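Workroom bench and table check, Flevimthorpe Community Hall
Second pass, with comments
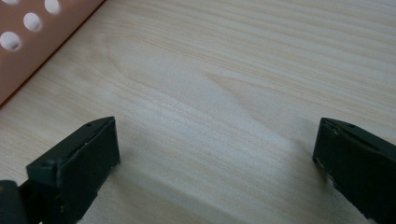 Page last changed: 18 Dec 2023 by H. Baranauskienė

Checked by: Heino Baranauskienė
Read over by: Fiifi Nartey (his remarks are marked FN)
Covers: the pale timber tops in the workroom and whatever lives on them. Chairs are on their own sheet.

Ratings: OK, WATCH, FIX, NOT SHOWN. I have used NOT SHOWN where I was told something was fine but had no way of confirming it. There are more of these than last time and I make no apology for that.

1. Top surface, splinters and raised grain
OK. I ran a cotton rag along the grain and then across it, and it didn't snag. The July sheet says "like new", which is a phrase I would like to see retired. It is a pale top with a big arched figure in the grain near the middle. People keep reporting the lighter patch inside the arch as a bleach mark. I wouldn't log it as damage on the strength of how it looks under bright light. Look at it from the other side of the table before filling in a form.

2. Surface finish
NOT SHOWN. The Giletti oil was supposedly put on over winter. The tin is in the cupboard, and the seal on it looked pretty good to me for a tin that had done every table in the room.
FN: I did two of them. I never said I did the lot.
Noted. Which two?

3. Grey or darker areas
WATCH. Parts of the top read greyer than the rest. Could be shadow, could be damp getting in. Wipe, leave overnight, look again in the morning with the blinds up. No sanding until somebody has done that. We lost a good corner to enthusiasm once already.

4. Orange perforated piece
WATCH. The face is smooth and flat, and the holes along its edge go right through with light showing behind them. My concern is fingers, mostly the under-sixes on craft mornings. Whoever says the holes are too big for a finger to get stuck in has not met many four-year-olds. Feel inside each hole for burrs, and check that the rim has no sharp spots.
FN: Felt them all. No burrs.
Good. Please initial it next time so I don't have to ask.

5. Things left sitting on the tops
FIX. The rule is that tops are cleared at the end of each session. The rule has been on the wall in large letters for as long as I have been doing this and I can't see that it has changed anyone's behaviour. Anything left out goes in the grey tub by the door. If it has been in the tub for 9 weeks it goes to the op shop.

6. Stability
OK on the level part of the floor. Lean on each corner with your full weight, not one polite hand. The far table has a folded bit of card under one leg. It was described to me as a temporary measure. Proper feet have been ordered from Quansah, part 248, and I'll believe in them when they're screwed on.

7. Edges and corners
OK, with a grumble. Corner guards were offered again by the Zevik rep, who tells us they are invisible. They are bright white and they peel. I'd prefer a decent round-over and a bit of care when moving furniture.

8. Cleaning products
FIX. There was a spray bottle under the sink with no label. It went straight in the bin. Damp cloth and a little dish soap on the timber, dried off with the grain. No colour-coded cloth system is needed for this, whatever the newsletter says.

9. Glare at the work position
WATCH. With the lights on and the blinds open you get a whitish haze on the pale top, and the leatherwork group say they can't see their cutting lines. Closing one blind is free. Please try it before anybody prices new light fittings.
FN: We tried it. They said it was gloomy.
Then half closed.

Outstanding
- Oil: find out which tables were done
- Grey areas: second look after drying
- Feet for the far table
- Initials against item 4

Tops may be used in the meantime. I have not signed for item 2 and won't until I see oil on a rag.

HB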